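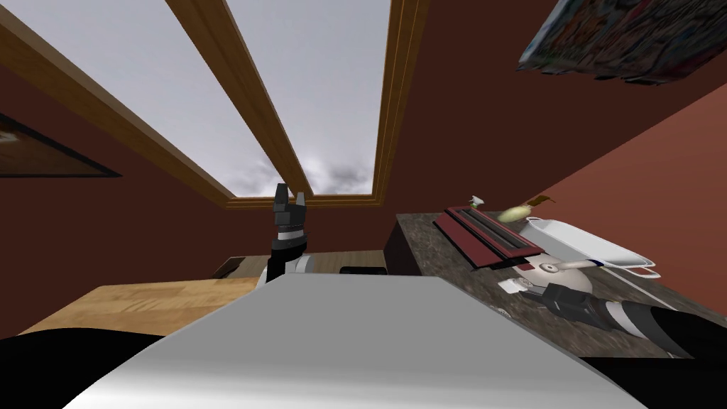 About Starnow

Welcome, and thank you for clicking past the booking calendar, which is as far as most people get. Starnow is a shared workshop in Fellthorpe where grown-ups, teenagers and the occasional very determined nine-year-old come to build robots and other things that move by themselves. Some of us are trained engineers. More of us are piano teachers, nurses, retired bus mechanics, people who once took a radio apart and have felt guilty about it ever since. We have benches, decent lighting, a lathe that was old when we got it, three 3D printers and a kettle, and if you join us you get a shelf with your name on it and a key that sticks a little in cold weather (lift the door as you turn it).

We are part club, part school and part small company. The company side exists mainly so that we can rent a building and buy motors on account. The school side runs evening classes. The club side is everything else, and it's the reason most of us have stayed.

How we got started

Ladan Heydari started Starnow in her own garage on Idham Street. She had been building a motorized arm to lift jars down from a high shelf for her mother, and she had gotten as far as an arm that lifted jars very well and put them down very badly. She posted a note on the board at the hardware store asking whether anybody in town knew about motor controllers and would like some soup. Four people came. One of them knew about motor controllers, and all of them liked the soup, so they came back the week after, and by the end of that winter Ladan's car was living on the street and her garage had a waiting list.

The jar arm was finished, by the way! It went through several versions, one of them rather alarming, and the last one is bolted up in our front hall where visitors can work it with a lever. Ladan's mother decided in the end that she preferred to keep the jars lower down.

We moved to our present rooms on the ground floor of the old seed warehouse when the garage could no longer hold the people, the projects and the coats. The building suits us. It has thick walls, a wide door for bringing in lumber, and a landlord who likes to come by and look at what's on the benches. It's also cold from October on, so please bring a sweater to your first class and don't be shy about wearing it.

Tufa, our kitchen robot

If you've heard of us at all, you have probably heard about Tufa. Tufa is our big shared build, a robot with two arms and a two-fingered gripper on the end of each, and the hope is that it will someday be a help in a regular home kitchen: clearing a plate, setting a bottle back upright, moving the toaster out of the way so somebody can wipe behind it. These are small jobs. They are also the jobs that people with sore hands or a bad shoulder tell us they'd most like to hand over, and Ladan has always said that the workshop ought to have one project that's bigger than any single person's shelf.

The work goes on in two places at once. At the long bench in the back room is the hardware crew, who machine brackets, crimp connectors and argue about cable routing with real feeling. Across the hall is the simulation crew, who have a computer kitchen for Tufa to practice in. The practice kitchen has a stone counter, a red toaster, a big window with clouds in it and a pair of pictures on dark red walls, and several of us have come to think of it as a room we've been in. You can try things there that you would never try with your own dishes. If an arm comes in too low, you start the kitchen over and think again, and the only thing you've lost is a little of your evening.

New members are sometimes disappointed to find us looking at a screen on their first visit when they were hoping for sparks, and we understand that completely. Give it an hour. Once you've had the controls yourself and tried to bring a gripper in beside a plate without the finger landing on the rim, you'll find you have opinions about wrist angles, and you'll be up at the whiteboard with the rest of us.

Plates, we should say, are hard. A plate is wide and low and smooth, and a gripper with two straight fingers would much prefer a box. We have tried coming at the rim from the side, from above and at a slant, and we have a whole folder of notes under the title "Plates Again." A bottle on its side is a friendlier thing, although you have to decide which way to line up the fingers before you go down for it, and a good deal of our discussion is over that one turn of the wrist. We like these problems very much. They are small enough that a newcomer can understand one in a single sitting, and it can still be keeping the rest of us busy in June.

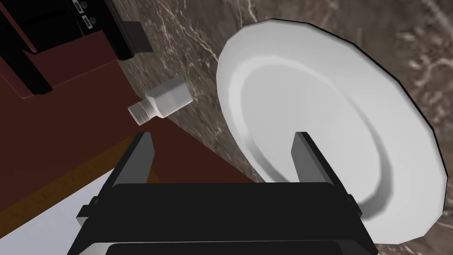

Classes and open evenings

Our beginners' course is called First Moves, and it runs in the evening so that people with day jobs can come. You'll learn to solder, to wire up a motor and make it go the way you meant, to read a sensor, and to write a short program even if you've never written a line of code in your life. You take home whatever you build. Some people build a little cart, some people build a cat feeder, and one gentleman built a device for turning the pages of his hymn book, and we are told it has performed in public.

The course costs $89, and that covers parts, tools and all the tea you can drink. If the fee is what's keeping you away, please write to us and say so in a single line. You don't have to explain, and we've never yet turned a person down.

After First Moves you can go on to Second Moves (arms, joints and grippers) or to the simulation class, where you'll work in the same practice kitchen that Tufa uses. The simulation class needs no tools and very little strength, and you can do the whole thing sitting down. We mention it here because a number of people have told us they assumed a robot workshop would be all lifting and standing. It really isn't, and some of our best work has been done from the green armchair.

Open evening is Wednesday, from 6:30 until whoever has the key wants to go home. You don't need to be a member or to book, and you don't need a project. Come in, say hello, and somebody will put a screwdriver or a cookie in your hand. Children are very welcome with an adult. Dogs are welcome too, as long as they stay out of the machine room, where the floor is hard on paws.

Membership

Full membership is $300 a year. You can pay it in one go or spread it over the twelve months, and either way it gets you the key, the shelf, use of every bench and machine you've been checked out on, and a vote at the yearly meeting, at which we mostly vote on shelving. Members buy their own materials for their own projects. Anything you use on Tufa comes out of the common pot.

We ask every member to do a short safety session on each machine before using it alone. We do mean every member, including the ones with forty years in a machine shop behind them, and they've been very gracious about it. Tie your hair back, leave your scarf on the hook, and sweep up the bench when you're done.

What we're like to work with

We are friendly and a little slow. Projects here take the time they take, and you'll see things on the shelves that have been "nearly done" for longer than we'd care to admit. Nobody will hurry you. If you get stuck, the custom is to put a yellow tag on your project and leave it out on the middle table, and whoever walks past with an idea writes it on the tag. Some of those tags have become long conversations between people who come in on different evenings and had never met until the holiday potluck.

We share what we learn. The drawings for Tufa's brackets, the wiring diagrams and the "Plates Again" notes are in binders by the front window, and any visitor may copy them. We've had them borrowed by a high school robotics team, by a woman designing a reacher for her brother, and by a theater group that wanted a moving hand for a ghost story. If you make something from our drawings we would dearly love to see it.

We also have disagreements, naturally. There is a long-running one over whether Tufa's fingers should be padded or plain, and whether the pads, supposing we have them, ought to be replaceable without tools. Ladan is for plain fingers. A good half of the Second Moves class is for padded ones. You will be asked where you stand, probably before you've taken your coat off, and it's perfectly all right to say you'd like to think it over.

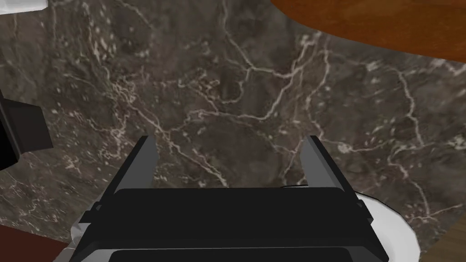
Tufa in the practice kitchen, gripper open above the counter.

Finding us

Starnow is in the old seed warehouse in Fellthorpe, on the side facing the rail line. Come in by the blue door. The big sliding door looks like the entrance, and people do knock on it, but we can't hear you over the printers. There's a ramp at the blue door and the restroom is on the same floor. Parking along the fence is free in the evening, and there's a rack for bikes just inside where they'll stay dry.

For classes and membership, leave a message through the form on the contact page and one of us will get back to you, usually after supper. For Tufa, for school visits, or if you have a drawer full of old motors that you'd like to see go to a good home, ask for Ladan. She is generally in the back room and she would be glad of the motors.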